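Ticket 2475
Project: Skakari hand comparison
Component: simulator / right hand / grasp controller
Opened by: Nattawut Srithong
Assigned to: Kanyarat Saithong
Status: Reopened
Priority: Medium

Summary
Grandow hand reported as better than the Leclerc hand on the tray task. I don't believe the number and would like it taken off the comparison page until it has been rerun.

Nattawut Srithong
The comparison page says the Grandow hand keeps hold of the tray in 246 of 500 simulated runs with the new controller, and that the Leclerc hand does worse. Two things bother me. The Leclerc runs used the controller settings from May, so we have changed the hand and the controller at the same time and credited the hand. And "keeps hold" is whatever the success check says it is. I read the check. It asks whether any finger link is touching the tray at the last step. A tray hanging off one fingertip passes. So does a tray lying on the counter with a finger resting on it.

Please don't close this with "works on my machine". It works on mine as well, which is my complaint.

Kanyarat Saithong
Fair point on the settings. I have copied the new controller file over to the Leclerc config and started again. On the check, I think you are being harsh. I have watched plenty of the Grandow runs and the grip looks sound to me.

Nattawut Srithong
Looks sound from which camera? The head view is the only one we save by default, and from up there the fingers hide most of what matters. I have pulled a still from a two-tray run so we are both arguing over the same thing.

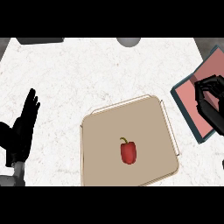 Head camera view, Grandow hands, pink tray in the right hand.

What I can get from it: the right fingers are hooked over the edge of the pink tray, and the tray is tilted and seems to be a little way off the counter. Fine. What I can't get from it: where the thumb is, whether anything is pressing from underneath, and how much of the load is going through the fingertips. For a hand comparison those are the only questions I care about. The left hand is upright on its side of the beige tray with its fingers together, so it tells us nothing about grip either.

I am also not convinced the tilt is harmless. A tray at that angle is no use to anyone who wants to put a pepper on it.

Kanyarat Saithong
The task doesn't ask for it to be level.

Nattawut Srithong
Then the task is too easy, and the comparison page should say so in the first line.

Kanyarat Saithong
Leclerc rerun is finished. With matching controller settings the gap closes a lot. Grandow is still ahead under the old check, but not by an amount I would put in a heading. I have taken the heading down.

I also logged the contact forces for 50 of the Grandow runs. You will enjoy this. In several of them the thumb never registers any contact at all, and the tray is held by the curl of the fingers and by friction. The friction value came in with the hand model from the supplier. I had assumed it was measured. There is no note saying so.

Nattawut Srithong
I did not enjoy it, but thank you for looking. Do both hand models use the same friction value?

Kanyarat Saithong
No. The Grandow fingers are set a good deal higher. I can't find a reason for it in the files.

Nattawut Srithong
So part of the "better hand" may be a number somebody typed in. I would like the following before this is closed again:

1. Same friction on both hands, with the value written on the page.
2. Success check changed to need thumb contact plus at least one finger, held for the whole final stretch of the run.
3. Tray tilt recorded, even if it doesn't count towards success yet.
4. A side camera saved next to the head camera.

Kanyarat Saithong
1 and 2 are in. 3 is a small job. 4 slows the renders down and I would prefer to save the side view on failures only.

Nattawut Srithong
It is the successes I don't trust. If the cost is a problem, save it on a random handful of both – I can live with that.

Kanyarat Saithong
Done that way. Full rerun is queued on the Lollville machine for both hands.

Nattawut Srithong
Leaving this as Reopened until the rerun is in. Please don't order the second Grandow hand on the strength of the old table.

Last updated: December 24, 2024
Linked work: friction values in supplied hand models (no owner yet)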